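Teaching with the hands: a conversation with Halyna Zhuravel

When I called Halyna Zhuravel at nine in the morning she asked me for five more minutes, as she had a drawer of spoons to put back. Spoons take a large part of her working day. She leads the demonstration team at Drisamier, a small company in Warkudstead that prepares training material for household robots, and for most of this year her team has been picking up kitchen things and putting them in other places.

Readers of this site will remember her talk on remote control of robot arms. I wanted to know why she has mostly left that method and now works with grippers held in the hand.

"I did not leave it because it is bad," she said. "I left it because I was tired. With remote control you sit in a chair, you move one arm, and in front of you the big arm moves also, a little later. Your eyes tell you one thing and your fingers tell you nothing. To put one spoon in a box I needed the concentration of a person who parks a lorry."

The hand-held tool is simpler to explain. It has two fingers like the robot has, and a camera which sees what the fingers are going to touch. The person takes one in each hand and does the task at the table. Later the movement of the tools and the opening of the fingers are calculated from the recording, and the robot learns from those. During the recording no robot needs to be in the room.

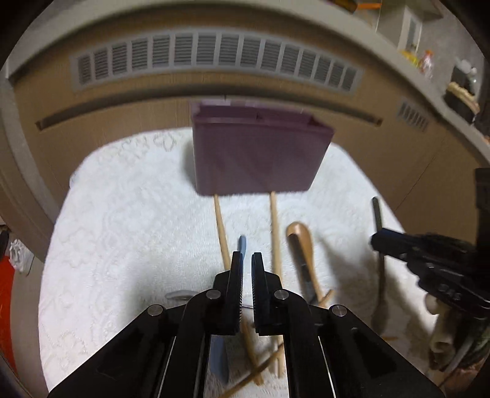

Chopsticks, spoons and the purple box, with one hand-held gripper at the lower centre and a second at the right edge.

The task we spoke of most is called "utensils" in her plan, without any other name. There are chopsticks, spoons and other long things on a table, and they should go in a plastic box. I said that it sounds like the easiest job in a kitchen, and she laughed for quite a long time.

"Please try it with two fingers which do not bend! A chopstick is thin and it is round. If you close on it near the end, it turns. If you close on it in the middle, it goes into the box across, and it sits on the rim like a bridge. So you must think of the end of the movement before you start it. You do this all your life with your own hand and you never notice."

I asked if she gives her people a fixed method. She used to, she told me. In the beginning there was a written sheet with the order of the objects and also the height to which each one should be lifted. The recordings came out very tidy and the robot which learned from them was, in her words, "like a student who knows only the examples from the book". When a spoon lay the wrong way round, it reached for the place where the handle should have been.

Now the sheet has only the start and the finish. Between these two points the demonstrator decides. Some take the wooden things first. Some like to hold or tilt the box with one gripper and fill it with the other. Halyna keeps all of these, on condition that the movement is calm.

"Calm is the only thing I am strict about," she said. "When a person is nervous, he makes small corrections, left, right, left. The robot does not know that this was nervousness. It believes that this is how one takes a spoon."

The first set for the utensils task had 649 recordings, and it was made by two people in one kitchen. The present one has 2417, from 11 kitchens. I asked what the bigger number has changed, and she was careful with the answer.

"The number alone, I am not sure. The kitchens, yes. In the first kitchen we had a plain grey table and white walls. Everything was easy to see. Then you go to the home of a real family, there is a cloth with flowers on the table, there are things on the counter, stickers on the tiles, shoes on the floor. For me this is what a kitchen is. I tell my people, do not tidy. Move only what can fall or what can burn."

The cloth question was a serious one for some weeks. Her colleague Fraser Forsyth, who cleans the recordings before they are used for training, was against patterned cloths. A lace cloth can catch on a fingertip, and when it is pulled then every object on it moves together. He wanted to remove such recordings. Halyna wanted to keep them, and they agreed in the end on a mark in the file: those where the cloth was pulled get a mark, and the training can take them or leave them out.

I wrote to Fraser afterwards to hear his side. He answered in three lines. He said that he still does not like lace, that the marks work well, and that Halyna had forgotten to mention the sleeves, which cover the camera much more often than any cloth does.
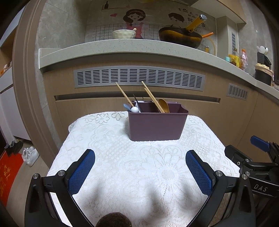 The box on the lace cloth with chopsticks and a wooden spoon leaning inside.

I was curious about the second gripper. Many groups work with one, and it costs less, and the files are easier to put in order. For the utensils it would probably be enough.

"It would be enough until the box moves," said Halyna. "A plastic box weighs almost nothing. You put a spoon against the side and the box goes for a walk. With my own hands I hold it without thinking. So we take the second gripper, and then the robot can learn also the holding, which is half of housework if you think about it. Hold the jar, hold the bag, hold the door with your foot. We do not have feet yet."

Two grippers bring their own troubles. The clocks of both must agree, and in the first month they did not. Drisamier uses a programme called Stustex to put the two recordings side by side, and in September a new version of it shifted one side by a small part of a second. On the screen nobody could see this by eye. The robot arms, which come from Hviid and stand in the workshop at Warkudstead, showed it at once: the left one let go of the box before the right one had arrived. She lost 6 working days with looking for the reason, and she first blamed the screws.

Has she given up the remote control completely? No, and here I had understood her wrongly at the beginning of our call. For tasks with heavy pans, or where the force is important, she still prefers to sit in the chair and to drive the real arms. The hand-held tool has the strength of the person behind it, and a person can lift in a position where the arm would stop and complain. Several nice recordings of a full pot had to be thrown away for exactly this reason.

"My wrist goes everywhere," she said. "The Hviid wrist does not. So before we start in a new kitchen, I show people how far the arm can turn, and I ask them to be a little bit stiff. It looks funny. After an hour it is normal, and in the evening you eat your soup like this."

New demonstrators begin with an afternoon of only opening and closing. Then come large objects, then the spoons, and the chopsticks are last. I asked how long it takes until somebody is good. She said that the talented ones are not always the quick ones, and that one of her best people is a piano tuner who works for her in the mornings and who does everything at half the speed of the others. His recordings almost never get a mark from Fraser.

Next on her list is the opposite task, to take the things out of the box and lay them on the table, each in its place. She expects it to be harder. In the box the chopsticks lie close against each other, and the fingers must go between them without seeing much. I asked if one could simply play the first recordings backwards. They tried this in the spring, she said, and the robot took hold of the air above the box with great confidence, and then it carried this air very carefully to the table.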